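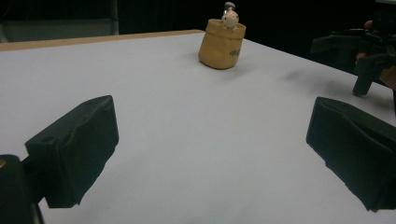
## Who built the east wing at Flikadthorpe?

**mossandmortar**
Hello all, I've been going round in circles on this one for most of July and I'd love some company. My grandmother grew up in the gate lodge at Flikadthorpe and always told us the east wing was put up by old Jadoon himself, the one who bought the estate with his wool money. But the little booklet they sell at the kirk says it was his son-in-law, and that Jadoon never got further than the terrace and the walled garden. Does anybody have a favourite source they trust?

**D_Teixeira**
Lovely question! I'd go with your gran. I have a copy of the estate accounts (683 pages, my poor eyes) and there's a payment of £3000 to a mason while Jadoon was still living. That's a great deal of money for a terrace. Cheers, Duarte Teixeira

**pluvau_reader**
I'm going to disagree, Duarte, and I hope you'll forgive me, as I know how many evenings you've given to those accounts. The Pluvau letters mention the mason too, but he's grumbling about the bridge over the burn. Letter 118, if you have the transcripts handy. He says the harbour stone was the wrong colour and he'd have to send back more than 300 blocks of it.

**D_Teixeira**
Well, bother. I'd read that as the wing! It does say "the eastern work", though, and the bridge is to the south.

**pluvau_reader**
South of the house, yes, but east of the old house, the one they pulled down. He may have kept the habit.

**pornine_lass**
Chiming in from the Pornine side of the hill. There's a date stone over the wing's back door, behind the ivy, and my uncle used to say it had two sets of initials on it. I haven't looked since I was a girl, but I'm up there Monday to see my cousin and I'll happily take a torch and some old gloves.

**mossandmortar**
Oh, would you? Please mind the step by the boot room, it's shocking.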